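Destow kitchen cell: setup and upkeep card

Status: in use, with reservations. Last reviewed in May.

What this covers

One simulated cell: a single arm at a kitchen island, one wrist view, one room view, and the episodes recorded with them. It covers how the cell is brought up, what has to be checked before recording, and what we had to repair. It doesn't cover policy training. If you came here for a success rate, see the section on numbers and lower your hopes first.

Where it came from

The room was built from the Gutitz kitchen pack. The arm model came from Astgate and was handed over as "ready to use." I have been handed a lot of things that were ready to use. The joint limits were fine. The tool frame was off, two of the collision shapes overlapped at rest, and the gripper closed at a speed no real motor would put up with. All three were patched before the first recorded episode, and the patches are in the setup folder under their own names so that you can turn them off and see for yourself.

Bringing the cell up

1. Load the room before the arm. The other order works most of the time, and I don't trust "most of the time."
2. Let the scene settle for 8 seconds with the arm parked. Small props dropped onto the island need that long to stop creeping.
3. Move the arm to the pre-grasp pose and compare the tool frame with the stored one. If they disagree, stop. Don't fix it with an offset in the task file.
4. Open and close the gripper once, away from any props.
5. Run the can approach with recording off. The fingers should come down from over the can without pushing the bottle next to it.

The bottle is close to the can on purpose. With nothing beside the can, a badly set tool frame can still give you a passing run, and then you carry the error into everything you record afterward.

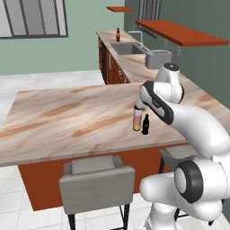
Steinar Bech writes that step 5 proves less than I claim: a hand that hovers in the right spot over a can tells you about the pose and nothing about contact, and he would swap the whole step for a lift and a five-second hold. He also thinks the bottle should be moved at random between runs, so that we aren't tuning the cell to one layout.

He has a point on the second part and it's on the list. On the first part I disagree, mildly. A lift test in this cell passes even with bad friction values, so it would give us a green check mark and no information. Until the contact settings are sorted out I would rather keep a dull test that fails for a reason I can name.

Looking after the wrist view

The wrist view is the part that drifts. Strictly speaking nothing in a simulator drifts, but people edit files, and the result is the same. The camera mount is a child of the last link, and any change to the hand model can shift it without a warning. The check is simple: park the arm facing open floor and look at where the gripper sits along the bottom of the view. The dark central part should be on the center line, with the sides of the plate sloping evenly away from it. If it leans, reload the mount file and start over from step 3.

Do this with a clear floor. Props near the fingers make a small tilt hard to see.
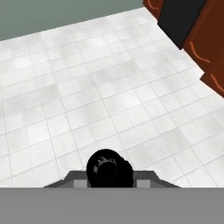 Wrist view at the mount check, gripper centered over open floor.

The tile grid is tempting as a ruler. I tried it and gave up. The lines run diagonally in this pose, and the mottling on the tiles confused the line finder badly enough that I went back to looking with my own eyes.

Numbers

Episodes recorded: 3930
Dropped after the tool frame patch: 1010
Dropped for a tilted wrist view: 1363
Kept: 1557

So well over half of the first batch went in the bin. I have read cards for other sets that report no dropped episodes at all, and I don't believe them.

Known problems

– Friction on the can is a guess. The value came with the Juhl material table, which gives no source.
– Lighting is even and soft everywhere. A policy trained only on this has not met a real kitchen.
– The finger pads don't deform. Treat any force reading as decoration.
– The reset script sometimes leaves the elbow a little high. Rerun it, and log it when it happens.

Changes

Send fixes as a patch with a before and after run of steps 3 to 5. Reports that say "works for me" will be closed.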